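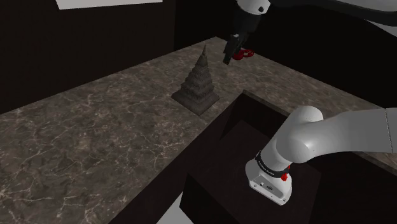
Reading time: 2 minutes

Search the course pages

Unit 4. Setting up the Plulten counter cell in simulation

In this unit we prepare the simulated cell before any task is run on it. The cell has one arm, a two-finger gripper, a marble counter and a recess with a dark platform, over which the arm's white end segment hovers. The temple model stands on the open part of the counter, and the red object is farther back, behind the fingers. Please keep this layout for the whole unit. The grading script reads the same file.

4.1 Load the cell

Start Hasiseck and open the cell file from the Tam folder. Wait until the arm is loaded completely. If you move a joint too early, the program keeps the wrong start pose and you must load again.

4.2 Check the base

The base frame of the arm must agree with the value in the cell file. Zoom in at the rim and look from two sides. A base that is placed too low is difficult to notice from the front, but later every grasp height will be wrong by the same amount. Write the offset in your setup sheet, also when it is zero.

4.3 Check the gripper

Set the opening to 40 mm and bring the fingers over the counter, pointing down. Then run the opening and closing cycle 20 times with no object between the fingers. Both fingers should come back to the same value. If one of them drifts, lower the joint gain a little and repeat the cycle.

4.4 Clearance to the temple model

The thin spire is the part which students hit most often. Its collision shape is separate from the tiers, so turn on the collision view before you plan a path. For the first runs we use a travel height of 200 mm above the tip. Do not reduce it before your path has passed the Zundska check.

4.5 Save

Use random seed 1447 and save the cell under a new name. Bring the setup sheet to the lab, with the offset, the gripper values and the travel height filled in. In Unit 5 we will start from this saved cell.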